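Category: Lists > Pollwood Users > Storage and Backup

Subject: Re: Scratch disk filling up during batch export
From: Soo-ah Shin
Date: May 21, 2018

Hello all,

Answering the message from Lim, quoted here so the thread makes sense:

> I have a catalog of 2779 raw files on an external drive and the
> scratch folder on my internal SSD. When I run a batch export the
> scratch folder keeps growing until the system warns me that the
> disk is full. Quitting and starting again clears it. Is this a
> memory problem? The machine has 16 GB and I was thinking of
> doubling it before I do anything else.

More memory will help a little with the speed of the export, but it won't stop the folder from growing. Pollwood writes one temporary file for every image in the queue and keeps them all until the whole batch is finished. With a queue that long you will run out of room on a small SSD whatever memory you have.

I had the same trouble in October. What I did was split the queue into batches of 100. The option is under Export, then Queue, then "Release after batch." It is off by default. With it on, my scratch folder has never gone over 19 GB, and that includes a few large panoramas.
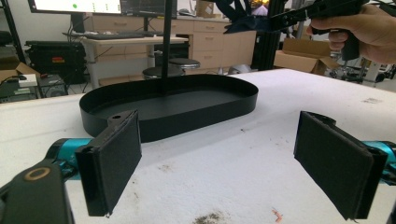

Black oval tray on the white tabletop.

The other thing to check is where the preview cache lives. If it is in the same folder as the scratch files, the two will compete for space and the cache always wins, because Pollwood does not count it toward the limit you set. Move it to another drive if you have one. Mine is on an old Ondon disk that is too slow for anything else and works fine for previews.

Steps for moving it:

1. Close Pollwood completely.
2. Copy the cache folder to the new drive.
3. Open Preferences, go to Storage, and point "Preview location" at the copy.
4. Restart, scroll through a folder or two, and delete the old cache once you see thumbnails loading.

Don't move the catalog file itself at the same time. I did both in one go and ended up rebuilding the catalog, which took most of an evening.

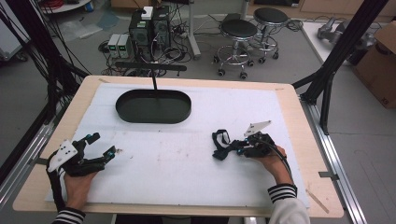
As for the external drive, check how it is connected before you spend money on memory. If it goes through a hub, plug it straight into the computer and run the same export again. I was using a Prulside hub with a card reader and a backup drive on it, and exports took nearly twice as long as they did with the drive on its own port. If the time doesn't change, the drive is not what's holding you up and you can put the hub back.

One question for you. Are you exporting to the same drive the raw files are on? If so, try sending the output somewhere else, even if it's only a test folder. Reading and writing on one spinning disk is slow, and the temporary files sit around longer while it catches up.

If it still fills up after all that, post your Storage settings and the free space on each drive and I'll compare them with mine.

Soo-ah

4 replies in this thread
Back to top | Contact the list owner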